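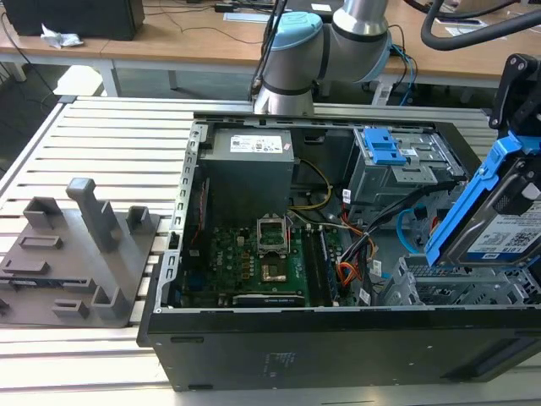
Quick notes from the Trarulico open day before I forget all of it. Went up Monday, got in late, missed the welcome talk and most of the coffee. Typing this up on the train home so forgive the state of it.

Background for anybody who wasn't on the mailing list. Trarulico takes in old office desktops and strips them for reuse – drives, memory, power supplies, the boards if they're worth having. Until last year all by hand. Now they have two cells where a robot arm does part of the job, and they wanted local shops like ours to come look. Badge at the door, safety glasses, shoe covers that don't fit over boots.

First stop was intake. Pallets, a scale, a guy with a scanner. They did 3135 machines last quarter, of which 2497 had something in them worth pulling. Rest goes to scrap. I asked how they decide and the answer was mostly age, then dents. A bent case is a real problem for the arm because everything inside it is a few millimeters away from where it ought to be. By hand you don't even notice.

Then the cells. This is what I came for and we got maybe 22 minutes, which was too short. Groups of six, you stand behind a yellow line and somebody from the team talks over the fan noise.

The job they were showing is drives. Case goes on its side, cover off, and the arm works from above. Drives in these towers sit in a blue plastic carrier so no screws at that stage, the gripper takes hold of the carrier with the drive in it. Sounds easy. The trouble is cables. Every machine is packed a bit different depending on who last had it open, and a SATA cable lying across the latch is enough to spoil an attempt. 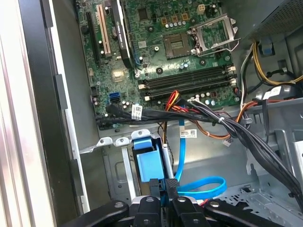
So a good half of the talk was on cables and what they've tried. Moving them aside first (slow). Cutting them (fast, but then you can't sell them, and the resale people complained). Going in at a steeper angle so the fingers miss the bundle. They're on the steeper angle right now and seem happiest with it. There's also a small camera down at the wrist so the arm gets its own look inside the case before it commits, plus a fixed one for the overall veiw. A person at a desk watches both and can stop it.

Success rate they quoted for drive removal is 92 percent, on one family of towers only. Credit to them for saying the second part out loud. On mixed machines they wouldn't give a number. Somebody in my group pushed and got "lower."

Connectors next. Much harder than drives, in their words, and I believe it. Small clips, hardly any room for the fingers, and you have to hold the plug and not the wire. Pull on the wire and you've got a dead cable and maybe a damaged board. Current fingertips are version five or so, narrower than the ones they started on.
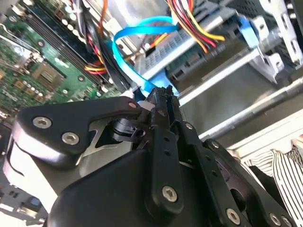
Gripper fingertips at a small white clip, with the blue SATA cable looping in beside it.

Asked about cost. The arms are leased through Welter, the fingers and fixture plates they make in house, the plates on a 3D printer. Wouldn't say what a whole cell comes to. Software is from Prokora, and there was a Prokora table in the hall with leaflets and pens. Took a pen. Leaflet says almost nothing.

Lunch was sandwiches from Bellini across the road. Very good, gone by 12:30.

Afternoon was the testing room – drives wiped and checked, memory checked, bins with colored tags. No robots in there and no plans for any, one person handles it with a rack of docks. Kind of liked that room best. Quiet. Ask me about their labeling, we should copy it, ours is a mess.

Things to follow up:
Can they take our small form factor machines? Told no for now, the cases are too tight for the gripper.
Price for wiped drives in lots. Somebody is supposed to email.
Whether they'd sell us a spare fixture plate. Would be handy on our own bench even without an arm, just to keep the case from sliding around.

Parking: use the back lot, the front one fills by nine. Next open day is in March and you have to sign up for the cell tour seperately, the general ticket doesn't cover it. Get in an early group if you can, ours got cut short by the one behind us.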